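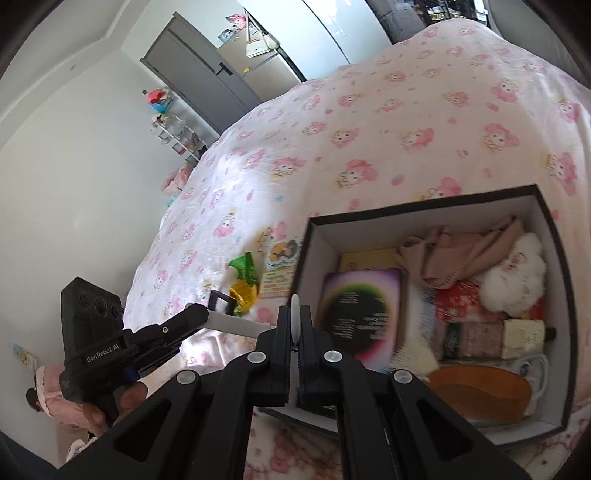

The Comb

So my sister calls from the night train and says, "You're still doing the robot thing, right? Could you do it at mine?" What she meant was, could I sit with Cecilia until Monday and, while I was at it, clean her room for money. Somebody else's money. I said yes before she'd finished asking.

The robot thing, if you haven't heard me go on about it, goes like this. Purves (the company, they're over in Dovport) mails you a gripper with a handle and a couple of camera boxes strapped on. You squeeze, the fingers close. You pick stuff up and put it in a box, and then some arm on a bench in Dovport learns to pick stuff up and put it in a box. They pay by the accepted clip. I owed them 200 clips of "tidy bed" and I had a niece with a bed you could have lost a bicycle in.

Cecilia is seven. She watched me from the doorway for maybe three clips.

"You're doing it wrong," she said.

I was picking up a candy wrapper. I told her there wasn't a wrong way to pick up a candy wrapper.

"The robot's going to think everything goes in the box. Trash doesn't go in the box."

Well, she had me there! The instructions just said "all loose items." I wrote to Gaëtan Caron, who is my contact and who answers at any hour, and he wrote back: Good point. Leave wrapper. So the wrapper stayed on the comforter and Cecilia walked around the room with her chin up like she'd been hired.

After that she ran the show. The book had to stand up because lying down hurts its back. The plush went in face up. The mug went next to the basket, never inside it, and if I let it tip she made me start over, and Gaëtan's reviewer doesn't pay for start-overs, so by nine o'clock I was making less than I did bagging groceries at Vondwood. I didn't care that much. She was laughing. Her mother had been gone since Thursday and she hadn't laughed at dinner, or at the bath, or at my pancake face.

Then I went for the comb. 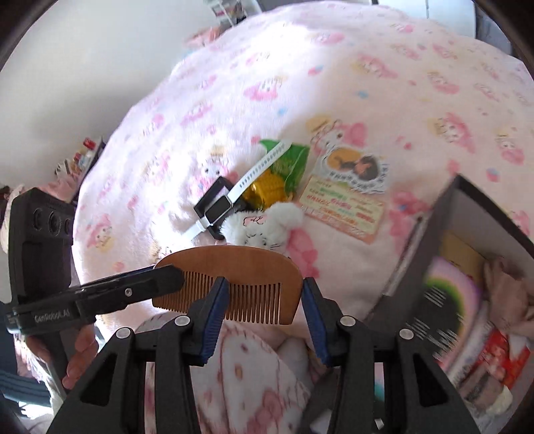
One of the comb takes, box still half packed.

"Not that one," she said.

I stopped with the thing in the air. You get a little stiff in the wrist holding it level, and the teeth kept wanting to slide on the pads, so I was mostly thinking about my wrist.

"That's Grandma Dzifa's."

I knew that comb. Mom did my hair with it every school morning in Purard, hard, with me yelling, and then my sister's, and she yelled louder. I hadn't seen it since the funeral in December. I'd figured it got thrown out with the bathroom things.

"Where does it go?" I said.

Cecilia thought about it. "It goes to you, and then you do my hair, and then it goes under my pillow."

"The robot doesn't have a move for that."

"So show it."

I squeezed the handle and kept the recording going. I carried the comb over the box, right past it, to the edge of the bed, and set it down in her open hand. Then I put the gripper on the floor and she sat in front of me, and I did the back first, the way you're supposed to, starting at the ends.

Gaëtan wrote in the morning. 213 clips received, he said, one odd. Did I want it removed?

I was making the pancakes. I typed no with my thumb and turned them over.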